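How to Oil Bare Wood Shelves and Slatted Frames

If you have bare wood in your house and you've been putting off finishing it, I want to talk you into it! Oiling is the friendliest finish there is. You wipe it on, you wipe it off, and the grain comes up looking like somebody turned a light on behind it. You don't need a spray booth or a good brush, and if you mess up a spot you can sand that spot and do it over without touching the rest.

I learned on a set of open shelves in my kitchen in Bivura, and I've since oiled nearly everything I own that will hold still. What follows is how I do it now, with the mistakes taken out. 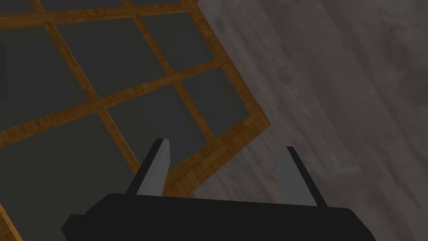
Aminu Okeke

What you'll need

A hardwax oil or a plain hardening oil like tung or boiled linseed
Sandpaper in 120, 150 and 180 grit
A sanding block, plus a few scraps of foam for odd corners
A stack of lint-free cotton rags (old T-shirts are perfect)
A small synthetic brush, one inch wide
Nitrile gloves
A vacuum with a brush head
A metal can with a tight lid, filled partway with water
Something to prop the wood on

I use Carnska satin hardwax because my local store carries it and I like the smell, but any decent hardwax oil will behave much the same way. My can says it covers 165 square feet per quart on one coat. Slats will fool you, though. Every slat has four long sides, and you'll use a lot more oil on an open frame than on a flat shelf that looks the same size. Buy a bit extra and keep it for touch-ups.

Getting the wood ready

Sanding is most of the job, and I promise it's less boring with the radio on. Start at 120 if the wood is rough from the store, or at 150 if it already feels pretty smooth. Go with the grain in long strokes and let the paper do the work. When the whole piece feels even, move up to 180 and stop there. I used to go up to 320 because I loved how silky it got, and then I wondered why the oil sat on top and wouldn't soak in! Very smooth wood closes up. Check the directions on your can, since some brands want you to stop at 150.

Now soften the edges. Take your block and run it along every sharp corner, two or three light passes. Finish wears off a crisp corner first, and a slightly rounded one feels so much nicer in the hand.

Look for glue before you go any further. Dried glue around a joint is nearly invisible on bare wood, and then the oil goes on and it shows up as a pale, blotchy patch. Wipe the joints with a rag dampened with mineral spirits and look at them from the side under a lamp. Glue will show as a lighter smear. Scrape it off with a sharp chisel held nearly upright, then sand the spot again. Let the mineral spirits dry fully before you open the oil.

Vacuum everything, including the inside corners, and then wipe with a dry rag. If you skip the vacuum the dust turns into a sort of paste in the joints — ask me how I know.

One more step for softwoods like pine. Wipe the whole thing with a barely damp cloth, let it dry for a few hours, and knock down the fuzz with a quick pass of 180. Water raises the grain, and I'd much rather have that happen now than the first time somebody sets down a wet glass.

The first coat

Open a window. Put on the gloves. Stir the can slowly with a flat stick, all the way down to the bottom where the waxy part settles, and pour a little into a jar lid or a saucer. Working from a saucer keeps sawdust out of the can, and it also keeps you from dumping on too much.

Begin with the parts nobody will look at, like undersides and backs. You'll get a feel for how fast the wood drinks, and by the time you reach the front you'll be an expert. Fold a rag into a pad, dip a corner, and rub the oil in with the grain. You want a thin, even film. 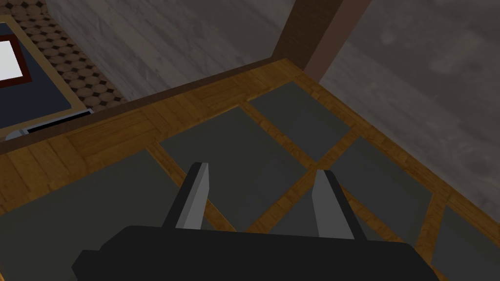
Inside corners get the brush. Load just the tips of the bristles, push the oil into the joint, and then go straight in with a dry rag wrapped around a finger to pull out what's left. A puddle in a corner will stay sticky for days, and you will find it later with your sleeve.

After ten minutes, go over the whole thing with a clean, dry rag and take off everything that hasn't soaked in. Be firm about it! It'll feel like you're wiping away good oil, but anything left sitting on the surface dries gummy. Hold the piece so light rakes across it and look for shiny spots. Shiny means wipe more.

If you're doing a big piece, work in sections small enough that you can wipe off in time. For a tall bookcase I'd do one side, wipe it down, and only then start on the other.

Prop it up to dry on something with small points of contact. Painter's pyramids are great, and so are screws driven through a scrap board with the tips just poking out. Give it overnight in a warm room, longer if your place is cold or damp. I once tried to finish a bench in my garage in March, and it was still tacky three days later. My fault completely.

Please read the part about rags

Oily rags can heat up and catch fire all by themselves while they dry. It's real, and it happens fastest when they're balled up in a trash can. Put each used rag in the metal can of water as you finish with it and put the lid on, or spread the rags flat in a single layer outside, away from anything that burns, until they're stiff. Then get rid of them the way your town tells you to. Do this before you wash up, before you take pictures for your sister, before anything.

The second coat

When the first coat is dry, the surface may feel a touch rough. Rub it very lightly with a fine gray abrasive pad (I like the Granden ones, which hold together nicely around slats), vacuum again, and put on the second coat even thinner than the first. Same wipe-down, same drying time.

Two coats are plenty for shelves. For a tabletop or anything near a sink I'd add a third.

It'll be dry to the touch the next day, but it needs a few weeks to harden all the way. Books can go on after a few days if you're gentle. Keep houseplants and wet mugs off until it's had the full time on the label.

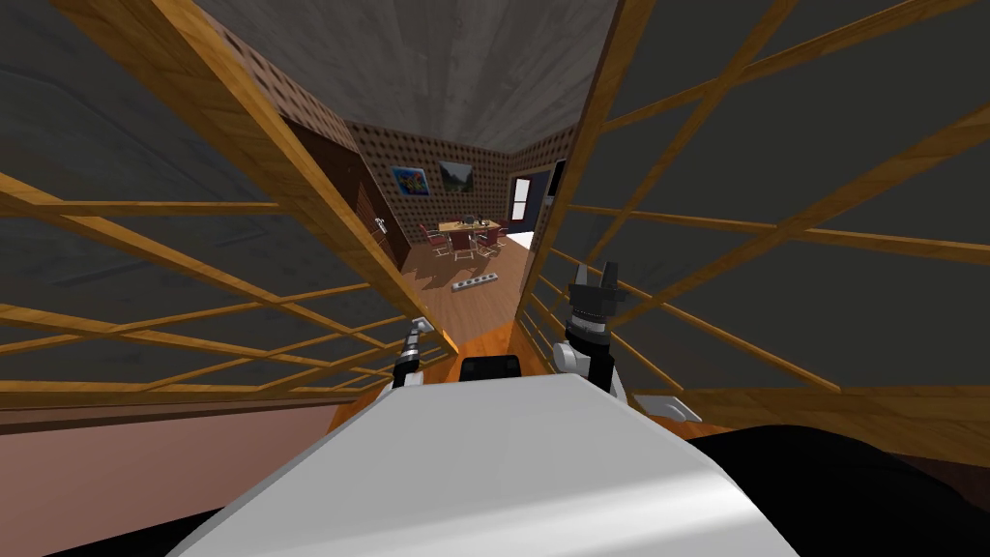

One reader wrote to tell me I was too careful about thin coats on slats. She dips hers — she fills a length of plastic gutter with oil, rolls each slat through before assembly, and leans them on a wire to drip while she wipes down the first ones. She says it cut her time in half, and that the only trouble was oil on the tenons, where the glue didn't want to hold.

I love this, and I've tried it since. She's right about the tenons, so wrap them in painter's tape before you dip and peel it off once you've wiped the slat. You still have to wipe every face, but your hands get much less tired. Leftover oil from the gutter goes through a paper paint filter and into a clean jar. I wouldn't pour it back into the can, as it always picks up a little dust.

Keeping it nice

Dust with a dry cloth. For sticky stuff use a damp one with a drop of dish soap, and dry it right after. When a spot starts looking pale or thirsty, clean it, let it dry, scuff it with the gray pad and rub in a few drops of oil with a rag. Wipe it off after ten minutes, same as before.

For a water ring, try the pad and oil first. If the ring is still there, sand just that spot with 180, feather it out a little past the edge, and build it back up with two thin coats. It may look lighter than the wood around it for a month or so and then catch up.

Leftover oil skins over in a half-empty can. I move mine to a smaller glass jar, filled nearly to the top, with the brand and color written on a piece of tape. Keep it somewhere cool, and stir it well before you use it again.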